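About Brurkard Eggs

Brurkard began with 11 hens and a misunderstanding about how many eggs 11 hens lay. By the second July the refrigerator wouldn't close, the neighbors had stopped answering the door, and we put a table at the end of the driveway with a coffee can on it. The can filled up. We got more hens, which is how this sort of thing gets out of hand.

Today we keep 500 of them on the old Kaplan place, a stretch of pasture that was sold to us as "gently sloping" by someone who had never pushed a feed cart up it. The hens like the slope. They have shade trees along the north fence, a creek they are afraid of, and two long houses we move whenever the grass starts to look tired.

What we sell

Brown eggs. We have been asked about white ones, blue ones, and on one occasion ostrich. The answer remains brown. The color depends on the hen and makes no difference to the flavor, although people have told us otherwise at length and we have learned to nod.

The small pack holds four. Our first stockist told us it would never sell, on the grounds that eggs come by the dozen and always have. Plenty of our customers live alone, or live with someone who doesn't eat eggs and has opinions about the smell, and they were tired of finding seven forgotten ones behind the mustard. The four-pack now outsells everything else we do. We have been very mature about it and have mentioned it to the stockist only 6 times.

For bigger households there is the tray, and for restaurants there is the Rudiro crate, named after the café that first asked for one and then complained about the weight.

How we pack

Eggs are collected in the morning, checked for cracks against a lamp, and brought to the packing table in bowls. Every egg goes into its cup one at a time, pointed end down. Filling a carton this way is slow work, and anyone in a hurry to get to lunch will find the eggs have no interest in that.

We use a clear carton for the small pack so you can look at all four before you buy them. Shoppers were going to open the lid anyway. Bring the carton back and we'll take a quarter off your next one, as long as it still shuts.
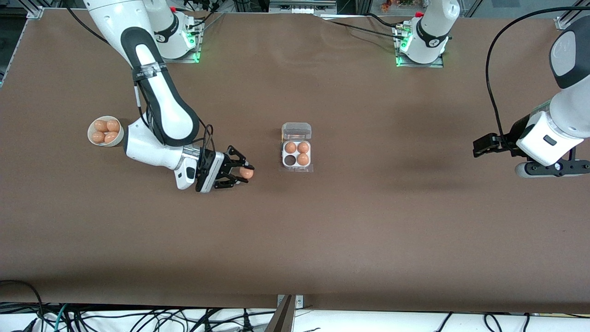 Where to find us

The farm stand on Zelach Road is open every morning until we run out, which in summer can be insultingly early. The coffee can has been replaced by a larger coffee can. Please make your own change.

We also deliver to shops within a half hour of the farm. If your local store doesn't carry us, ask them to, politely and often. For wholesale orders, leave a message on the stand phone and speak up, as the hens can be heard on the recording and tend to win.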